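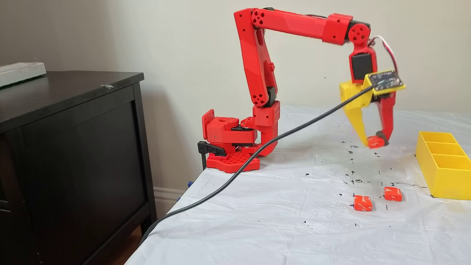 Since November I have spent most of my free evenings with Luria, and I promised two people that I would write down how the work is going. Luria is the name I gave to my robot arm. The parts are printed at home in red, with some yellow where I wanted to see the gripper better from far away, and the rest is servos, screws and a lot of wire.

The task I chose is small. The arm must take a little red piece from the table and put it into a yellow tray with three compartments. After that it must take the next one. I thought that this would be a matter of one weekend. My friend Geert, who built his arm a year before mine, told me to plan for the whole winter, and at the moment I believe his number more than mine.

The first weeks went to the shoulder. When the arm is stretched out, all the weight hangs on this joint, and mine had a small play in it which I could feel with my hand but could not see. At the gripper it became almost the width of a piece. I printed the housing again, with thicker walls, and I replaced the screws with longer ones which I bought at Kubiak. Now it is good. There is still a little play in the wrist, but I can live with it for now.

Then there was the question of the base. The base plate is light, and in my first tests the whole arm walked on the table when it moved quickly. Now it is held with a clamp at the edge, and I check the clamp every evening before I switch on the power. One time I forgot this and the base turned by a few degrees. All my saved positions were wrong and I looked for the mistake in the program until midnight.

The positions I save by hand. I switch the torque off, I bring the gripper to the place I want, I switch the torque on and I write down the values. For every place I draw a mark on the sheet with a black pen, a cross or a dash, sometimes a plus sign. When the arm returns to the same place I can compare. In the beginning I used only crosses, and later I could not tell which ones belonged to which evening. A different sign for each series is better. I advise to decide this before the first mark and not after the third evening, as I did. 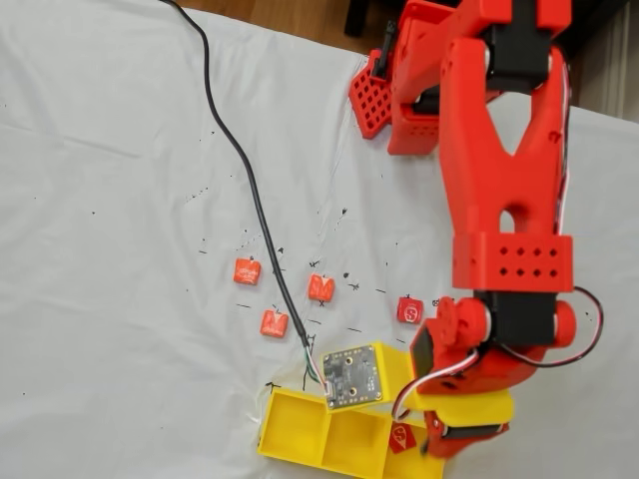

Henryk Bednarek

The sheet itself is my biggest regret. I put it on the table because I did not want to draw on the table, and it makes folds. If I pull one corner to make it flat, the marks move, and the marks are the only thing I have to compare with. I tried tape at the corners, but the middle still came up. Next time I will take a stiff board, paint it white and screw it down together with the base, so that they can only move together. Halina has offered me a piece from her workshop in Drarnby, and I only have to collect it.

About speed I have learned something too. I started with the speed value at 2000, because it looked nice and my wife laughed when she saw it. But the arm stopped with a shake, and the fingers needed a moment to become quiet. At 1000 it looks a bit tired, but it stops clean. I use the fast value only for the long way back with the gripper open.

The height is more difficult than left and right. If the fingers are too high, they close on the upper corners of the piece and it can turn out of the grip. If they are too low, they push on the table and the servo at the wrist becomes unhappy (I can hear this before I see it). For the elbow I stopped at 1249, which is a number I will remember when I am old. It is correct for the near rows. For the far rows I need another value, and between them I calculate a straight line. A straight line is surely not the right mathematics, but it works well enough for this size of table.

One more word about the cables. The servo wires go along the arm in a loop beside the wrist, and this loop must be bigger than you think. I made the first one short and tidy, and when the wrist turned fully it pulled on the connector. The long black cable to the small board does not follow the arm at all. It goes freely across the table, and I have to watch where it lies before I put the pieces down. Ryszard says that I should guide it upward to a hook above the table. He is right, and I have bought the hook.

What remains to do before spring:

Board instead of sheet, then all marks new.
Hook for the black cable.
Print the yellow finger again, with a rougher inner side.
Write the values into a file, and no longer into my notebook.

If somebody has a good method for the height which does not need so many tries, please write to me in the comments. Questions about the shoulder housing are also welcome, and I can send the drawing when I have cleaned it up a little.

Posted on Sunday, January 5, 2025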